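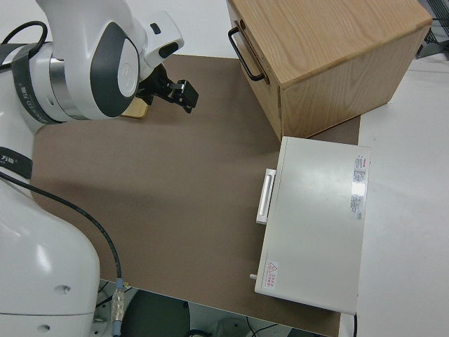
Oak-colored box with the black handle, standing partly on the brown mat and partly on the white table.

Birngate Tabletop Set - read me first

Welcome, and thank you for taking an interest in our boxes and mats! The set gathers 1,225 short clips of everyday things being handled on a tabletop, sorted into 8 folders by the main object. Wooden pieces live in the folder called Bogdan, and everything wire or mesh is in Zolton (the names come from two old shelves at Skirkesby, and they stuck).

Clips run up to 32 seconds. Each one comes with 3 small text files - the object list, the surface, and a plain sentence on what was being done.

A word on surfaces, which people do ask about. We write "mat" when an object rests wholly on the mat, and "mat/table" when it straddles the edge. Labels for wood go by color and grain only, so please don't read "oak" as a species.

Corrections are very welcome, even tiny ones. Put the clip number in the subject line.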